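Bullura Makers Help > Home and Shared Shops > Arms and Grippers

Gripper keeps nudging small gears before it closes on them

posted by slackbelt_ok, 03/05/2026

Hi all, long time lurker, first real post. I've got a two-arm build going on a bench in our shared shop and I'm stuck on what ought to be the easy part. The job is a little gear plate: a flat metal disc with a hole in the middle and a slot in one side, and small spur gears that sit on it. One arm is supposed to hold the plate, the other is supposed to bring parts over. I've been calling the whole thing Heron, after the way the arm stoops over when it goes for something.

Holding the plate is fine. Once the jaws have it I can swing the arm all over the place and I'm happy. Picking up a loose gear from the cloth is what's driving me up the wall. Maybe one try in 3 the fingers come down, one pad touches a hair early, and the gear scoots sideways. Then the other pad lands on the tips of the teeth and I get a crooked grab, or no grab at all.
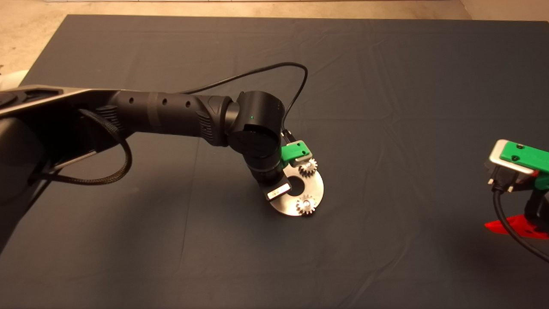 Do I need a force sensor in the fingers to fix this?
A force sensor would be nice to have, but you can get a clean pick without one if you close slower and let the fingers center on the part.

That was the first thing I asked in the shop chat, and the reply I got, so I tried it. Slower helped a bit. I dropped the closing speed on the Treloar controller to 130 (whatever units those are, the manual doesn't say) and the scooting got gentler, but it's still scooting. The fingers are red with black foam pads on the inside edges and they come in at an angle to each other, like a V. I line up from the wrist camera, which gives me a pretty nice look at the gear right up until I close.

Things I've already done: re-zeroed both arms, swapped the USB hub, smoothed the cloth (more on that in a sec), and added a short pause before closing. I'm running a pick routine I wrote myself, so please don't assume it's smart. It drives to a spot, goes down, closes, goes up. I can post the code if anybody wants to suffer through it.

The cloth is there so things don't roll or clatter, and I'd like to keep it if I can. Is the cloth the problem? Is it the foam? Am I just aiming badly?

gripfirst

Welcome out of lurking! I had this same headache on a sorting arm I built in my garage, and I'm going to bet on aim, with a little bit of cloth mixed in.

If one pad touches first, the gear isn't centered between the pads, period. Going slow just makes it a politer shove. What fixed mine was using the bore. Find the hole in the middle of the gear in your wrist camera view, then shift the arm until the hole sits on the line halfway between the fingertips. Don't use the outside of the gear for this – when the camera sees it at a tilt you pick up the sides of the far teeth too, and your "center" slides off toward the back. I lost a whole weekend to that one. The chamfer around the bore is usually shiny, so even really dumb thresholding finds it.

Then go down in two moves. Stop above the gear, check the bore again, fix the offset, and do the last little bit straight down. If your arm sags as it reaches out (mine did, terribly) the second check catches it.
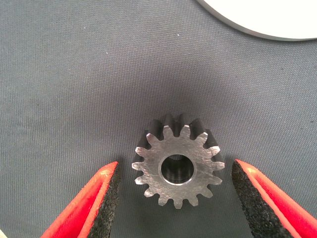
What I'd change, in order

First, the bore check. Second, your closing height. If the pads meet the teeth too high, the foam squashes over the top edge and tips the gear, and you get exactly the crooked grab you're talking about. Get the pads down as far as you can without dragging on the cloth.

Third, look at which teeth you're grabbing. An even number of teeth gives you tooth opposite tooth, so a straight squeeze works fine. An odd number gives you a tooth on one side and a gap on the other, and it'll want to twist. Foam forgives a lot of that, but not all of it.

I wouldn't bother with a force sensor yet. I bought one, and it lives in a drawer now. Oh, and log your picks! I ran 2,000 of them overnight in batches with the same gear, and the misses all leaned the same direction, so I knew it was an offset and could quit blaming the motors.

imau_bench

Agree with most of that, but I'd push harder on the cloth. I help look after the robot corner at Imau and we went back and forth on this for ages. Fabric on a bench looks flat and isn't. Every fold is a small ramp, and a gear resting on the side of one leans. You line up perfectly, the fingers come in perfectly, and the thing still rocks when the first pad gets to it. Same goes for height, a crease lifts the part just enough to mess with your "as low as possible" number.

So iron it. I'm serious, take it home and iron it, then tape it down along all the sides with a bit of pull. Clips work too, but keep them well away from anywhere the fingers go. 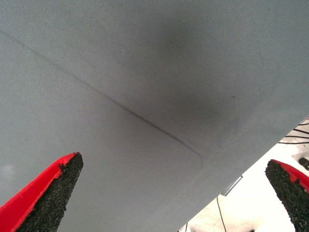 And pull it tight in both directions, or you'll just trade one long wrinkle for a bunch of short ones. We ended up gluing felt to a thin board and that's been great. It stays put, it still keeps the noise down, and you can lift the whole thing off when somebody needs the bench.

One more thing, check your foam. Ours sheds little crumbs at the tips after a while, and a crumb between the pad and a tooth is plenty to throw off a small part. We change pads every 3,000 picks now, though that's just when ours start to look sad.

whatknob

try closing faster instead? worked for me with washers. never did gears though

slackbelt_ok

Oh wow, thank you. I was using the outside of the gear for centering, so that's embarrassing. I'll do the bore check tonight and iron the cloth before I touch anything else – and I'm leaving the speed alone for now, sorry whatknob. Will post back with a log of the misses.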